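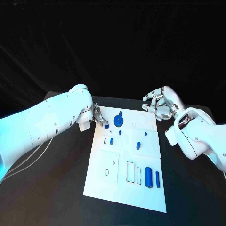 The Flovalar board with its blue parts, under both hands.

I've had the Flovalar peg and gear board for a few months now, and I've put off writing this up until we'd sorted out the business with the left hand (more on that in a sec!). It's a white practice board with blue pegs, blocks and a big gear, and you get a robot to put the bits where they belong. Lovely idea, and for the most part I really like it.

The trouble came at about 200 runs. Left hand goes for a peg, closes, and then just doesn't let go. The arm carried on to its next move regardless and dragged the peg sideways into a raised panel, and there was a crack I felt in my teeth. Jad hit the stop button – good lad – but the peg was chipped and one finger has clicked ever since. 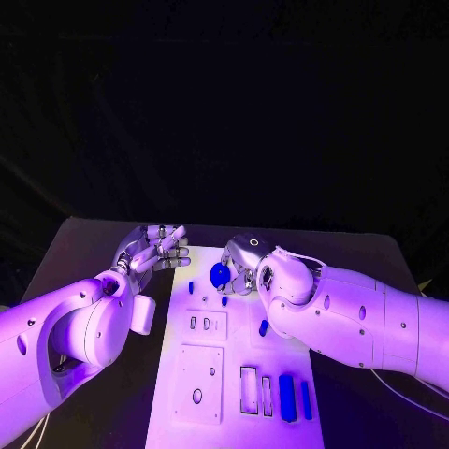
Was it the board's fault? Partly, I think. The thin pegs are a very snug fit, and the booklet says nothing at all about setting a grip limit. I wrote to Flovalar and Ailsa Moncrieff sent 2 spare pegs and a decent apology, plus a suggested limit of 50 on our controller's scale. We've had 101 runs since without a jam. I'd still keep a hand near the stop, mind, and your own fingers well off the board while it's live.

Would I buy it again? Yes, but print that limit in the booklet, please!

Contact Tedetum Reviews, Tultstead | © 2019 Tedetum | Back to top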